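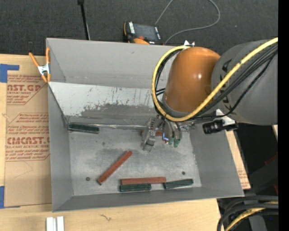 Red and green blocks in a metal bin.

A morning at the Rondirow charger plant in Birnside

Rondirow makes phone and laptop chargers for other companies, and opens its Birnside plant to visitors one morning a month. I went in October. The tour starts at 9:30, takes two hours and is free, but you have to sign up on their site and wear closed shoes.

We began in the receiving area, where reels of parts come in and get scanned. The guide said the plant ships 1032 chargers on an average shift. The day I went they were building a 65-watt model with two USB-C ports, sold under the Jellolitz name. I own the older version of it, which gets hot enough that I keep it off the carpet, so I was curious.

Board assembly was behind glass. The placement machines are loud even from the hallway and there isn't much to follow by eye. The boards then go through a long oven and come out on a belt, where two people check the solder under magnifiers. The transformers are wound at another company, Iturra, and arrive finished. I had hoped to see the winding, so that was a letdown.

The test room was the best part. Every charger is run at full load before it gets its label. A screen over each rack shows voltage, current and case temperature. The guide unplugged one and passed it around, and it was warm but fine to hold. She explained that the new model uses gallium nitride switches, which waste less power as heat than the silicon ones in the old model. When two devices are connected, the charger splits the power 45 and 20. I asked why my laptop charges slowly when my phone is plugged in too, and that was the answer.

Someone asked about cables. A USB-C cable without a marker chip is limited to 3 amps, so a cheap one can hold back a good charger. They had a small tester on a table and let us try our own cables. One of mine failed to carry data at all, and I threw it out when I got home.

The last stop was a room with a long-term test, where 159 chargers are plugged in and left running. They have been on since March. Four have been pulled for noise.

Parking is on the north side, past the loading docks. Bus 259 stops across the road, though the return bus only comes once an hour. There is a vending machine but no cafe. Photos are allowed everywhere except board assembly. The next two tours were already full when I checked, and sign-up for December opens at noon on the first of November.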